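30/12/2025
Durnau set, living room, two-arm task with pumpkins

Continued with the simulated episodes today. The target is 200 and we stopped at 197, the last three I will do after the new scene file is loaded. Both arms must hold one pumpkin each above the console, near the open part on the left side. I keep the start pose the same as in May, otherwise the old episodes cannot be mixed with these.

My wrists were tired after the second block and I think it shows in the data. The left arm makes small corrections which have no purpose. I marked six episodes as "slow" in the sheet, please do not delete them yet.

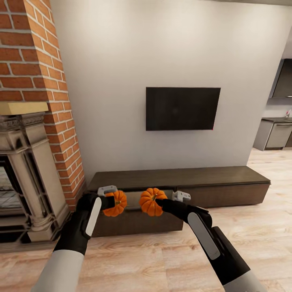

Josué Bastos wrote back that slow episodes are fine for him, but that he wants more variety in the grasp angle, because the Fulatari policy learned only one approach and fails when the stem points another way. He would rather have up to four different angles than another hundred of the same.

I agree with this. For the next block I will change the pumpkin rotation by hand before every episode and write the angle in the notes column. The random option in the Istby loader still gives the same seed after restart. To ask Vasconcelos if they have a fix.

Backup of the folder is running now.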